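Visit to the Fostier plant, Bivov

We got to Bivov a little before 9 on Thursday and were handed hairnets at the gate. Fostier packs sugar and dry mixes there, and we had asked to see one machine, the bag folding cell at the end of line two. It is a Kandow arm with a flat gripper over a steel table. It went in 800 days ago and has folded empty liner bags ever since.

The cell stops at 10 every morning for cleaning. The operator locks the gate, wipes the suction pads with a dry cloth and checks each one for splits. Pads are changed after 600 hours whether they look worn or not. Spares hang on a board by the gate – we were told the board was the best money they spent on the whole job.
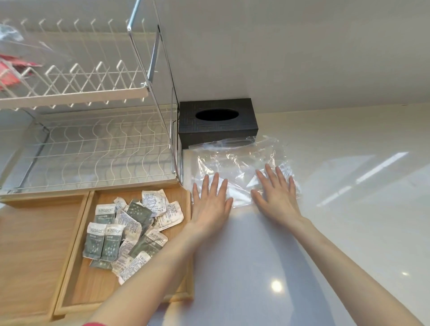 Setup took longer than the cleaning. Clear film is hard for the cell because it wrinkles and the light bounces off the creases. The folding routine was worked out by hand first, with both palms flat on the bag and the fingers spread, and the arm's two pressing pads are set side by side with a short gap between them in the same way. The height of the pads is stored as recipe 183. If it drifts, the film slides and the fold comes out crooked.

Repairs are logged in a program called Roy. The last entry was fault 913, a loose air fitting behind the wrist. They fixed it with a new clip and had the line going again before lunch. I asked to see the old fitting, but it had already gone in the scrap bin.

We left by the loading dock at noon. Parking is across the road and you need coins for the meter.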